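Fanik Phones & Repair, Hattar Street store
Minutes of the monthly floor meeting

Present: floor staff, repair bench, the store manager (chair). The Saturday part-timer sent regrets and a list of complaints, which was passed around.

Minutes of the last meeting were approved after "vigorous discussion" was changed to "discussion."

1. Matters arising

The door chime has been fixed. It now rings once per customer instead of once per passing bus. The repair bench asked that its relief be recorded.

The lost key to the accessories drawer is still lost. The drawer is still open, so the matter is not considered urgent.

2. The display table

The manager reported that the wood table is staying. Head office offered a white one from Serkier, with built-in lighting, and a sample panel was left with us for two weeks in March. It showed every fingerprint ever made. The wood hides more, takes a wipe well and is already paid for.

It was agreed that four phones is the limit. There were six for a while, and customers kept putting their coffee on the ones at the back.

The floor staff asked whether demo phones could go back to lying flat. The stands from Wovero look good in the catalog but tip over when anybody picks a phone up with one hand, and people do tend to use one hand. The trial with a phone flat on the wood, screen on and cable attached, was thought tidy enough. The Galaxy S25+ goes first, with the name showing on the screen so that we are asked what it is slightly less often.
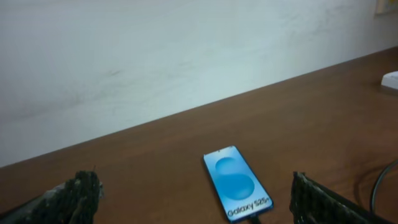

How often should the demo phones be wiped down?
Twice a day, once before opening and once after the lunch rush, with the gray cloths and no spray directly on the glass.

The question of straightness took up more of the evening than planned. One side wants every phone square to the table edge. The other side pointed out that customers don't put them back square, and that a phone lying at an angle at least suggests somebody was interested. Settled as follows: square at opening, and after that we live with it.

3. Cables

Two cables have gone missing from the demo drawer since the last meeting. The repair bench denies everything. Cables will be labeled with tape at the plug end, and the bench will be given its own, also labeled - in a different color, so that denials can be checked.

Any cable with a split jacket goes in the bin under the counter. It does not go back in the drawer "for now."

4. Brightness and screen lock

Demo screens are to be set to 100 percent in the morning. Turning them down in the afternoon to make the store feel calmer is to stop. Auto-lock should be off. Whoever set a passcode on the tablet is invited to come forward, or just to write it on a sticky note and leave it by the register.

5. Any other business

The stockroom fan was raised. It is loud. It was raised last time too.

The Wovero stands will be returned if the box can be found. Nearly all of the foam has been found.

Actions
Floor staff: take down the stands, lay out the four demo phones, label cables.
Repair bench: look in its own drawers.
Manager: tell Serkier no thank you, call about the fan, order more gray cloths.

The meeting closed at closing time. Next meeting at the same hour, in the stockroom, fan off.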